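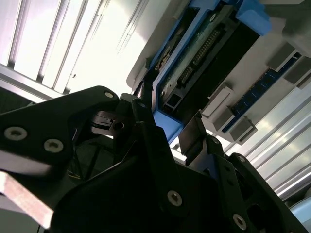
Drodwood Shared Workshop – Robotics Group
Speaker notes, 9 July 2023

Hi everybody, start with the gripper because people always ask. Black plates, hex-socket screws, very little else. Say how much I love that you can fix it with one small set of keys!

Budget slide: 430 dollars for the Jaseo build, 200 of it on motors. Pause here, somebody will want to write that down.

Next, why an old desktop tower makes such a great practice job. Drive cages, slots, latches, and cables that never lie the same way twice. Power wires bend, the blue data cable springs back. Point at the gap under the drive cage – that's the tight spot. Mention that a second pair of hands at the case is fine, we all work that way at the bench.
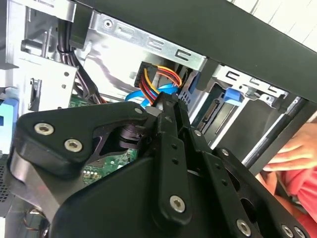

Abundio Serrano asked at the run-through whether it wouldn't be smarter to learn unplugging on a loose drive first and only then go into a case. Good point, give it a full minute. My answer: do both, and start loose if your arm is new.

Then the December plans. More than 3000 saved moves by then, I hope. Parts list is on the Ostance shelf by the door. Questions, then tools out for anyone who wants a go.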